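## 3. Getting your route onto the Draken handheld

You've picked a trail, you've packed your socks, and now comes the fun part! Loading a route takes 10 minutes the first time and far less after that. These steps use the Hulholm ridge walk as the sample route, which comes preinstalled on every unit, so you can follow along even if you haven't planned a trip yet.

**Before you start**

- Charge the handheld to at least 75 percent. Map downloads stop by themselves below that level.
- Connect to Wi-Fi. A full regional map is 700 MB.
- Have your trip code handy if you booked with a walking company.

### 3.1 Load the route

1. Hold the side button until the compass appears, then let go.
2. Tap **Routes**, then **Find a walk**.
3. Type the name of the walk or enter your trip code. For the sample, type *Hulholm*.
4. Choose your direction. The ridge walk is lovely both ways, but going south to north puts the long climb in the morning.
5. Tap **Save with map**. The plain **Save** option stores only the line of the trail, with no contours, springs or huts.
6. Wait for the green check mark before you turn the unit off.

> **Note:** Multi-day walks are saved as one file per day. If your walk has 3 stages, you'll see all of them in the list, and you can rename them however you like (Ga-eun Ham on our trail team names hers after the lunch stops).

### 3.2 Set your walking pace

The handheld guesses your arrival times from your pace, and it gets much better at it once you tell it a little about yourself.

1. Open **Me**, then **Pace**.
2. Pick *Stroll*, *Steady* or *Brisk*. Most people with a full pack are happiest on *Steady*.
3. Turn on **Learn as I walk**. After your first day out, the times adjust to your real speed on hills.

> **Caution:** Arrival times don't include breaks. On coastal and ridge routes, check sunset on the **Today** page and leave yourself plenty of daylight.

### 3.3 Calibrate the compass

Do this once at home and again whenever you travel a long way to the start of a walk.

1. Lay the handheld flat and go to **Tools**, then **Compass**.
2. Tap **Calibrate** and turn the unit slowly through a full circle, keeping it level.

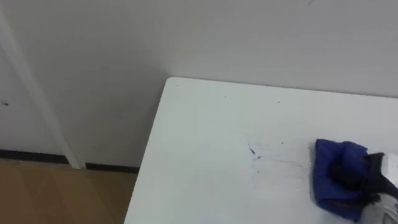 3. Pick it up and trace a figure eight in the air until it buzzes twice.
4. Compare north with a paper map or a regular compass. If they disagree, move away from cars, speakers and magnets and start over from step 1.

> **Note:** Magnetic case clasps throw the reading off. Open the case fully or take the unit out.

Now open the sample route and tap **Preview** — you'll fly over the whole ridge, huts and all, and it's a great way to get used to the zoom buttons. Section 4 covers waypoints and sharing a route with your group.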